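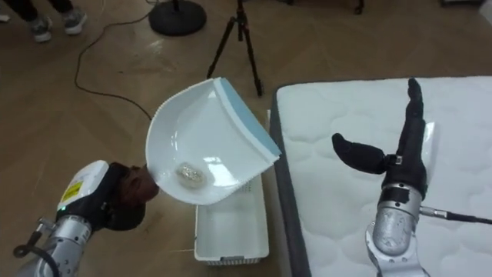
Household Skills, Unit 4: Floors, dustpans and the bedroom bin

Handout to keep. Please bring it back next week, as we shall be writing on it.

Welcome back, everyone, and thank you for being so patient last time when we ran over. I had meant to get through bedding and floors in one evening and of course we only got through bedding, which I think we all enjoyed, but it does mean that floors have the whole of this session to themselves. I am rather pleased about that. Sweeping tends to get squeezed into the last five minutes of any cleaning course, as though everybody were born knowing how to do it, and then people go home and push the same bit of fluff round the bed for years.

These notes follow the order of the evening. There are gaps for your own jottings, and the practice task is at the end.

1. Where we are working

Our practice room is set out as a small bedroom with a mattress straight on the floor, the way many of you have told me you sleep at the moment, either in a first flat or while you wait for a bed frame to turn up. A floor-level mattress is perfectly comfortable but it changes how you clean. There is no gap to sweep under, so everything that would have drifted beneath a bed collects along the side of it instead. The dark side border on ours is very good at hiding fluff, and the white quilted top shows every crumb, so you get both problems in one piece of furniture.

The floor is wood-look. It sweeps easily, and dust travels on it with the least draught. Shut the window before you start and open it again when you have finished.

2. Big things first

Before the brush comes out, walk round the room and pick up by hand anything larger than a coin. Wrappers, bits of packaging, tissues, socks. Crumpled plastic wrap deserves a special word. It weighs next to nothing, it clings to bristles, and it will roll off the pan if you so much as breathe on it. You may lift it with your fingers or take it up in the dustpan, whichever you prefer, but do deal with it on its own, before you gather the dust. If it goes in with a heap of grit and hair it tends to spring out again and bring half the heap along.

Your notes on this step:

3. The dustpan

The one we use is white plastic with a pale blue rubber strip along the front lip, and I would ask you to look for a strip like that when you buy your own. It presses down against the floor and closes the little gap that otherwise leaves you with a line of dust that never quite goes in. Wipe the strip with a damp cloth now and then. If it has picked up a hard crumb it will not sit flat, and you will blame the brush.

Sweep towards the pan in short strokes. Move the pan back a hand's width, sweep again, and repeat until the line is gone. Keep the lip down while the brush is moving and tip the pan back slightly before you lift it, so that what you have gathered slides to the deep end.

4. The basket on the floor

In this unit we use a white plastic basket, open at the top, set down close along the side of the mattress. I like it there for bedroom work. You can empty the pan with one short movement instead of carrying it through the house.

The slots are low down round the sides, and that matters. Dry wrappers and plastic are fine in a basket like this. Fine dust is not, as it will find its way out through the slots and back on to your clean floor. For dust, put a bag or a sheet of newspaper inside first — an old carrier bag will do nicely.

5. Emptying the pan

Bring the pan low over the basket before you tilt it. The higher you tip from, the further things scatter, and light rubbish is the worst of all. Tilt slowly. A smooth plastic pan lets go of its contents all at once, and a ball of wrap may hold on a moment and then drop. Tap the pan gently against the inside of the basket and look into it before you put it down.

Mind the mattress while you do this. Keep the lip pointing into the basket, and if you are sweeping up anything really gritty, move the basket a little way out from the mattress first. Quilting has a great many small valleys and grit is very fond of them.

6. Practice task for home

Choose one bedroom and one side of the bed. Clear the large pieces, sweep along the edge towards the door, and empty the pan into a lined basket. Allow yourself 60 minutes for the whole room, but stop when it is clean, and do the same again later in the week so that you have 2 goes to compare. Write down what you found, where it had collected, and whether your own dustpan left a line behind it.

If your pan has no rubber strip, do the task anyway and tell us how you got on. The spare pans are in the Vevholm cupboard and may be borrowed overnight, provided you sign for them.

Next time: mopping, and how wet is too wet. Please wear shoes you don't mind splashing.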